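Notes for week 3, service robots in shared rooms. Revised 2023-08-31. Module lead: Heriberto Cárdenas. Replaces the July version; sections 2 and 4 have changed.

## 1. Scope

These notes cover small arms with two-finger grippers that work on or near household appliances. They do not cover mobile bases (week 5) or industrial cells behind fences. The working rules are the Munberg house rules. Where a house rule is stricter than the published standard, follow the house rule. Where it is looser, follow the standard and tell the module lead.

Terms used below:

- **Work zone** – the volume the arm can reach, including the gripper and anything held in it.
- **Contact surface** – any face of the appliance that the task allows the fingers to touch.
- **Keep-out surface** – any other face. Glass, vents and trim are keep-out by default.
- **Hold** – a stop in which the motors stay powered and position is kept.

## 2. Before power-on

1. Read the risk assessment for the task. A sheet written for another appliance is not valid, even if the shape is similar.
2. Check that the fingertip pads are seated and not torn.
3. Check every screw on the bracket plate and fingers by hand with the correct driver. Do not judge tightness by eye.
4. Set the speed limit. The limit for first runs is 60 mm/s at the fingertips.
5. Confirm that the emergency stop can be reached from where the operator will stand.
6. Clear the work zone of cloth, bags and paper that the task does not need. Soft items are hard to detect and can be drawn under a finger.

Log the checks in Linus before the first motion. An entry made after the run does not count.

## 3. Approach and contact

Approach a contact surface along its normal where possible. A slanted approach puts side load on the pads, and they wear at the outer corner first. If the appliance stands at an angle to the table, re-measure its pose; do not correct by jogging until it looks right.

Vents need separate treatment. A finger can enter a gap that the model shows as a flat face. Mark the whole vent, with its rim, as one keep-out surface.

Glass panels and polished black housings give poor depth readings. Treat any single reading from them as unconfirmed. Take a second reading from a different wrist angle, and if the two differ by more than 3 mm, hold and measure by hand. 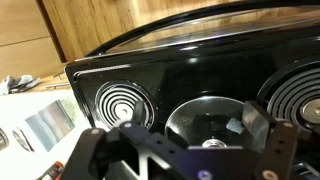 **Why is a hold not accepted as a safe state for reaching into the work zone?** Because the motors are still powered during a hold, and a fault or a stray command could move the arm. Remove drive power first, then reach in.

## 4. Force limits and records

Use the limits in the table unless the risk assessment gives lower ones.

| Item | Limit |
|---|---|
| Fingertip speed, first run | 60 mm/s |
| Stop trigger, contact force | 3 N |
| Cycles between pad inspections | 440 |
| Cycles between full gripper services | 3000 |

The force trigger is set low on purpose for teaching. Expect false stops on ribbed or uneven surfaces – record them all the same, with the pose at the time. Do not raise the trigger to get through a session.

A record must give the operator, the task sheet number, the pad set and the reason for each stop. "Stopped" alone is not a reason.

## 5. Reading and task

- Mahasneh, chapter on contact planning, first half only.
- Stisidis handbook, the pages on guarding and drive power.

Task: mark up the keep-out surfaces for one appliance of your choice and bring the drawing to the next lab. Hand sketches are accepted if dimensions are given in millimetres.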